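Washing and Drying Cleaning Cloths

Workshop and Kitchen Notes, Welham Household Pages

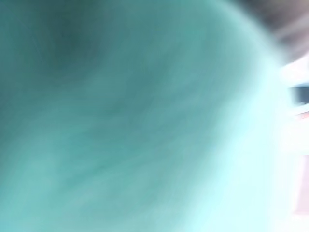
A cloth that smears is usually a cloth with residue in it. Detergent, fabric softener, wax and cooking grease all lodge between the fibers and reduce the amount of water the cloth can take up. The same cloth will often work normally after one correct wash.

Sort before washing

Separate cloths by fiber first and by use second. Cotton and linen tolerate hot water and bleach. Microfiber does not tolerate either for long. Cotton also sheds lint, and microfiber holds on to lint very well, so the two should never share a load. Floor cloths go in a bag of their own.

Anything that has been used with linseed oil, Danish oil or an oil-based stain does not go in the laundry. Lay these rags out flat and singly, outdoors, on a surface that will not burn, until they are stiff. A crumpled oily rag can heat up and ignite without a flame near it. Stiff rags can then go into a metal can filled with water and closed with a lid, and from there to whatever hazardous waste collection your town runs.

Wash settings

Cotton: hot, normal cycle, full dose of powder.
Microfiber: warm, gentle cycle, half dose of liquid. No softener, no bleach, no dryer sheets.
Sponge cloths (cellulose): warm, any cycle, air dry. They go hard when dry and soften again in water.
Chamois, natural: hand wash in lukewarm water with mild soap. Leave a trace of soap in the skin or it will dry like cardboard.

Do not overfill the drum. Cloths need room to move against each other. If the rinse water still foams, run a second rinse with no product added.

Removing softener build-up

Fill a bucket with warm water and add a tablespoon of washing soda. Soak cotton cloths for 20 minutes, work them by hand, then wash as usual. Wear gloves. For microfiber, skip the soda and run the load 2 times with a small amount of plain liquid detergent. I have tried vinegar in the rinse for the same purpose and found little difference, although it does help where the water is hard. Vinegar and bleach must not be combined in any quantity.

Drying

Line drying is suitable for everything listed. In February my cellar rack takes roughly 3 days to dry heavy cotton, and by then the cloths smell. A small fan set low and pointed along the rack fixes this. In a tumble dryer, use low heat for microfiber and clean the lint screen first.

Storage

Fold cloths only when fully dry. A shallow drawer works better than a deep bin, where the bottom layer is never used. Put fresh cloths at the back and take from the front. Keep glass cloths away from the stove, as airborne grease settles on them even when folded.

When to discard

Microfiber that slides over dry skin without catching has lost its split fibers and is fit only for floors. Cotton is finished when it tears under hand tension. Cut the sound parts into squares for shop use and remove any seams, which scratch soft finishes.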